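Pisonthorpe Open Day, or How I Spent a Thursday Looking at Bricks

The sign at the roundabout said OPEN DAY THIS WAY and pointed at a hedge. I mention it for anyone planning to go next time: ignore the sign, go past the garden centre, and turn in at the gate with the weighbridge. There is a field for cars. It had rained on the field.

I had wanted to see inside the Kobori toy works at Pisonthorpe ever since I was given a box of their blocks as a child and told they would last me for life. (They lasted until we moved house, when they went to a cousin and were never spoken of again.) The works opens its doors twice a year, once in February, when only the hardy turn up, and once in the autumn. I went on Oct 7, 2021, on a day's leave I had been saving for something better.

Visitors are issued with a paper badge, a map and a pair of shoe covers, the last of which were blue and came in one size, that size being enormous. We then shuffled in a body to the first hall, sounding like a crowd of people unwrapping sandwiches.

The first hall is timber. It comes in on pallets and it stands about until it is dry enough to be trusted. There was a good deal of talk about moisture, more than I had come prepared for, and a handheld meter was passed round for us to press against planks. I got 11 and was told that this was fine. I have rarely been so pleased with a reading. A man behind me got a higher one and was visibly put out for the rest of the tour.

After timber comes sawing, which we saw through a window, and after sawing comes sanding, which we mostly heard. The offcuts go to heat the building. The sawdust goes to a stable in Jidton, whose horses presumably have no idea how smart their bedding is.

Then colour. I had imagined vats. There are drums, slightly bigger than a domestic washing machine, in which the cubes go round and round with the dye until they have all got some. Each drum takes 2000 cubes at a time and each colour has its own drum, with its own scoop hung on its own hook, and I gathered from the notices that somebody once used the red scoop in the yellow drum. There are four notices. One is laminated.

The best room is at the back, up a flight of stairs, and is called the play room on the map and the bench room by everyone who works there. It has white tables with squares marked on them in black, and the whole business of the room is putting one cube on top of another inside the square. If you can do that a great many times without the tower going over, the cubes are good. If you can't, it may be the cubes or it may be you, and they have ways of finding out. 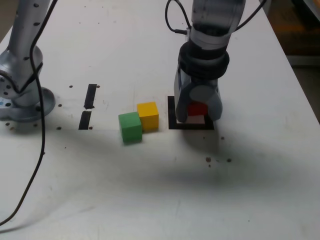
Red over its square, with yellow and green waiting their turn.

I stayed in there far too long. There is something very restful about three cubes and a clear instruction. Red goes in the square, then yellow, then green, and this order is fixed, for reasons that were explained to me with great patience and that came down to its having always been done that way. At one of the tables at the side visitors could have a go themselves, with the same three colours and a square of their own. I managed it first time and looked round for applause. A girl of perhaps six managed it in half the time and then added a fourth cube from her pocket, which I felt was showing off.

What you learn, if you do it more than once, is how much the edges matter. A cube with a crisp edge sits down flat and stays where you put it. A cube with an edge rounded off too far looks friendlier but has less of a foot to stand on. The trade-off between the two is the great question of the block industry. The safety people want them round, the builders of towers want them square, and Kobori has settled on a radius it won't tell you. I asked. I was given a leaflet.

The other thing you learn is that nobody's tower is straight. Mine went off to one side like a badly packed suitcase. I had thought of this as a personal failing, but I found it cheering to see the same thing elsewhere in the room. 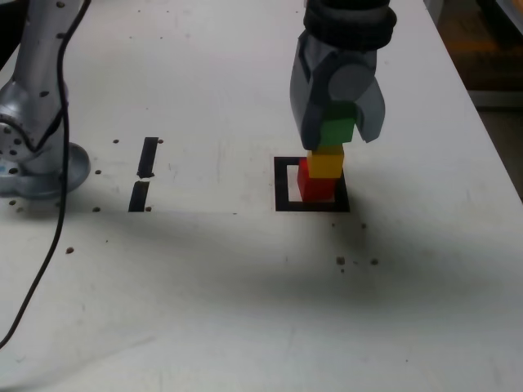
Zulstead wrote in, after I put a shorter version of this on the visits page, to say that a bit of lean is neither here nor there and that the blocks at home have been stacked crooked by two generations without complaint. The thing to watch, apparently, is the bottom cube, and if that one rocks you may as well stop. Zulstead also wanted it known that the February open day is the better one, as there is soup.

I can't speak for the soup. In October there was a tea urn in the canteen and a choice of two cakes, one of which had gone by the time the timber enthusiasts had finished with it. The tea was strong and cost 70p, payable into a tin made in the shape of a block. I sat next to the display of old catalogues, which deserves more attention than it was getting. There was a stretch when Kobori made the cubes in brown, dark brown and a third brown, and the children on the cover look as though they have been asked to be brave about it.

The shop is on the way out and cannot be avoided. Seconds are sold by weight from a bin, and you are allowed to rummage. I bought a bag of them, mostly green, there being some sort of surplus of green, and a single full-price box that I told the till was for a niece.

Practical matters. Parking is free and soft underfoot. The stairs to the bench room are steep, but there is a goods lift and they will take you up in it if you ask at the desk. Dogs are not allowed past the weighbridge. The sanding hall is loud enough that small children may want to skip it, and ear defenders are in the crate by the door. Allow two hours, or three if anyone in your party has views about moisture. Hand the shoe covers back at the end. I forgot, and wore mine as far as the garden centre.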